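Tosari demo collection: things people keep asking me

I'm Shiuli Munshi and I look after the desk tasks for Tosari. I get the same emails over and over (fine by me, keep them coming!), so I've put my answers in one place. Last changed 1/15/26.

What counts as one example?

One full run of a task, from the moment you press the pedal to the moment you press it again. For the pencil task that means every loose pen and pencil ends up in the container. If you stop halfway, mark it as partial and start over.

How many do you need?

We're aiming for 2000 on the pencil task by the end of February. The first 300 went to Joris Vandenberghe, who trained a small model on them just to see what would fall over. Plenty did!

Do I have to be good at driving the arms?

Nope. Do 20 practice runs first and throw them all away. Your first few will be slow and a bit wobbly, mine certainly were.

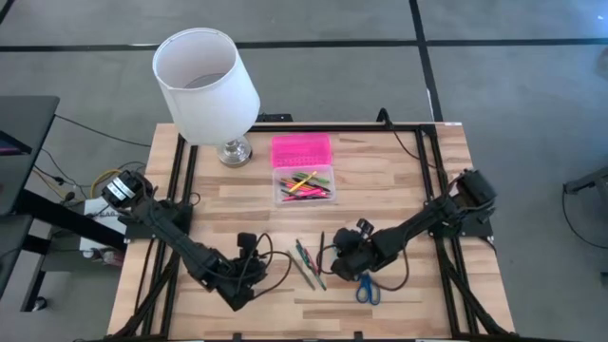 How should I set up the table before a run?

Messier than you think. Change the number of loose pencils, their angles and how far they are from the container, and please don't line them up nicely (I catch myself doing it all the time). I also like a few things in there that the arms should leave alone, like the lamp at the back corner and the blue-handled scissors near the front. Move those between runs too, or the model decides the scissors live in one spot forever.

I dropped a pencil and picked it up again. Delete it?

Keep it! A fumble with a decent recovery is some of the best stuff we get. Delete a run only if your hand went into the workspace or one of the cameras froze.

Can I use both arms?

Yes, and mix it up. Near things with the near arm, mostly, and a handover now and then.

Where do the files go?

Into the Amaral folder, one subfolder per session. Mahfuz Gunawardena checks them and will write to you if something won't open.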